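Left arm gripper drops heavy clothes / cable pulling at wrist, what do I check first?

Asked October 2024, in Arms and grippers

Two-arm cell for picking up and hanging laundry, running out of a normal living room so not exactly a lab. Drustton gripper on the left arm, short black coupling between it and the wrist. T-shirts fine all day. Anything heavy and dark (trousers, bags, thick stuff) it grabs ok, lifts, then somewhere on the way to the drying rack the jaws creep and down it goes. Grip force is set to 60 in the Arnis controller. Have rebooted, re-homed, wiped the pads with a damp cloth. No change.

Also the gripper cable goes over the top of the wrist and I'm not sure it's got enough slack. Arm with a load on:
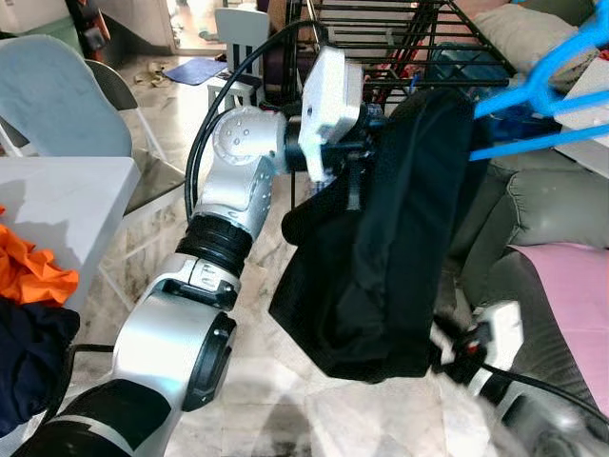 Answer 1 (accepted)

Two seperate problems I reckon. Do the cable first, takes ten minutes.

Cable. Big loop over the wrist is OK as long as it never goes tight. Power the drives down, brakes off, walk the wrist by hand to both ends of its travel. If the cable pulls straight at either end, let more through at the clip below and try again. Mine was tugging the connector just enough to drop the force signal for a moment, and the jaws relax when that happens. Nothing in the log either. Reseat the plug while you're there, and look for shiny spots on the jacket where it rubs the joint.

Pads. Damp cloth won't do it. Fabric lint packs into the rubber and goes like felt. Isopropyl and an old toothbrush, let it dry, then run your thumb over it. Should feel tacky. If it's still slick, swap them. I do mine every 2000 picks, the dark cotton stuff is murder on them.

Then the coupling screws. Cross pattern, a bit at a time, paint pen mark across each head so you can see if one's walked.

Re-zero the force sensor AFTER all that with nothing in the jaws. Not before, I've done it in the wrong order more than once.

Answer 2

Payload setting? If the controller thinks the hand is empty it'll accelerate like the hand is empty. Long pair of trousers swings like crazy. I have 500 g in mine for gripper plus garment and slowed the lift right down. Also grab nearer the waistband if your software lets you pick.

Answer 3

had the same with a Stekell hand, turned the force up to max and it was fine

Comment on answer 3: wouldn't. Cooked a finger motor doing that, new one was $333 plus freight.

Comment from asker: cable was the main one, went dead tight with the wrist rolled all the way over. Gave it more slack and cleaned the pads properly. Havent touched the payload yet, will try that next and report back. Cheers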